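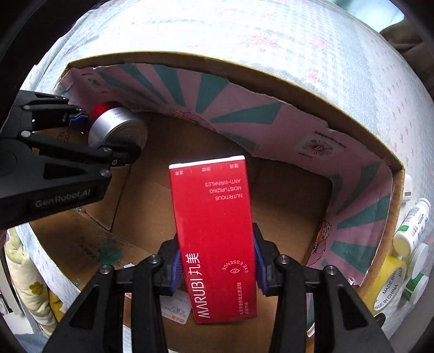
手持ちグリッパーで集めた箱詰めの実演データは、そのままロボットの学習に使えるのか。
条件をかなり絞れば使える。ただし、先行する報告の数字ほどの効果は、われわれの手元では再現できなかった。

実習報告 両手把持による梱包作業の実演収集と模倣学習
提出 3月13日(月)
担当 Seidu Nartey、Ottar Wallin

1 背景と疑問

人がグリッパーを手に持って作業し、その記録から動作を学ばせる方法は、遠隔操作より速く、安く、現場に持ち出しやすいとされる。講義で配られた資料にもそう書いてあった。速いのは認める。安いかどうかは、あとで捨てるデータの量を誰が勘定するかによる。資料にはその点の記述がなく、本報告はそこから始めることにした。

2 課題の設定

対象は化粧品の梱包である。縦長の赤い紙箱(MARUBIのアイエッセンス)と銀色の蓋の円筒形の容器を、内側に柄入りのピンクの紙を貼った段ボール箱に収める。紙箱は二本の指で細い側面を挟み、立てたまま運ぶ。指の内側には青いゴムのパッドが付いている。もう一方のグリッパーは小さな容器を担当する。

収集した実演は969件。記録の管理にはPerknessを、学習にはJesiteckの標準設定を用いた。設定を変えなかったのは公平を期すためだが、正直なところ調整する時間もなかった。

3 除外したデータ

969件のうち、紙箱の向きに関する注記が欠けていたものは除外した。印刷の上下が逆のまま挟んだ実演も少なからずあり、これをどう扱うかで担当者の意見が割れた。Narteyは箱の形が上下でほぼ同じなので残すべきだと主張し、Wallinは、上下をそろえて詰める規則を学ばせたいなら混ぜてはならないと反対した。結局、残した場合と除いた場合の両方を学習させている。

布や粘着テープなど、作業に関係のない物が箱の周囲に置かれた記録は残した。背景が雑然としているほうが汎化に役立つという説明をよく聞くが、われわれはその効果を測っていない。測っていない以上、利点として挙げることはしない。

4 結果

学習は2000ステップで打ち切った。評価は初期配置を変えた10通りで行い、紙箱を立てたまま収められた割合は、上下逆の実演を残した場合で70%だった。除いた場合はこれを下回った。

一見するとNarteyの主張が通ったように見える。しかし試行は10通りしかなく、1回の成否で10ポイント動く。しかも除いたほうは学習データそのものが少ない。向きの影響なのか量の影響なのか、この実験では区別できない。件数をそろえた比較を先にやるべきだったし、計画の段階で気づけたはずである。

失敗例を見直すと、紙箱の角が段ボールの縁に当たり、指の間で傾いたものが目立った。挟む力の記録がないため、握りが弱かったのか、進入の角度が悪かったのかは判断できない。円筒形の容器のほうは失敗が少なかったが、こちらは置く位置の許容範囲を広く取っており、成績がよいのは当然とも言える。

5 両手であることの意味

計画書では「両手の協調」を成果の中心に据えていた。この表現は取り下げたい。記録の大半では片方が動いている間もう片方は待っており、二本の腕が交代で働いたにすぎない。片腕ずつ別々に学習させたものと比べない限り、協調を学んだとは書けない。Plurnowの発表会で見た実演についても同じ疑問を持ったが、質疑の時間が足りず確認できなかった。

6 残った作業

6月までに、件数をそろえた再学習と、片腕ずつの対照実験を行う。評価の配置は増やし、採点は実演を集めた本人以外が担当する。今回はWallinが自分の集めた作業を自分で採点しており、「立ったまま」の判定が甘くなった可能性がある。わずかに傾いた紙箱を成功とした例については、判定の基準とともに付録の表に記した。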